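July 2021

Recipe cards, test kitchen binder. Pulled the Tulwood batch today and sorted it by main ingredient. 242 cards in all, and 4 of them are the same lentil soup with different salt. Kept the May version and marked the rest as duplicates. Page sleeves from Pratmont split at the holes again – going back to the heavier ones.
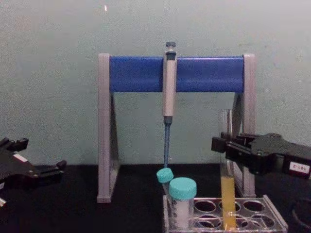
Ga-eun Oh would sort by cooking time instead, and wants the soups and stews under one tab so they can be found on a weeknight. Fine with me if the index stays by ingredient.

Still to do: retype the stained bread cards, convert the 500 g loaf to cups, ask Junhao about the missing dumpling page.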